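Elogio tibio del mantel de cuadros

Mi suegra compró el suyo en Trolasano por 9 euros y lleva media vida defendiéndolo como si fuera un retablo. Yo pasé años a favor de la mesa desnuda, de madera, con sus cercos de vaso a la vista. Me parecía más sincera. También me parecía sincero comer de pie, así que mi criterio vale lo que vale.

El mantel de cuadros tiene una virtud que le envidio: disimula. Las migas se pierden entre las rayas y el café pasa por estampado. Lo único que no sabe esconder es un envoltorio. Uno se come el caramelo, arruga el papel, lo deja «un momento» junto al plato y el papel se queda allí hasta la cena, a la vista de todos los que juran no haberlo dejado.

Zlata Zhuravel, con quien compartí piso, sostenía que quien abre tira. Wael Bouzid, el tercero, sostenía que tira quien lo ve. Vivimos así 700 días y ganó Wael, porque aprendimos a no ver.
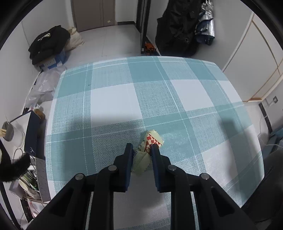

Ahora tengo mantel, de cuadros, y la papelera a dos pasos. Sigue quedándome lejos.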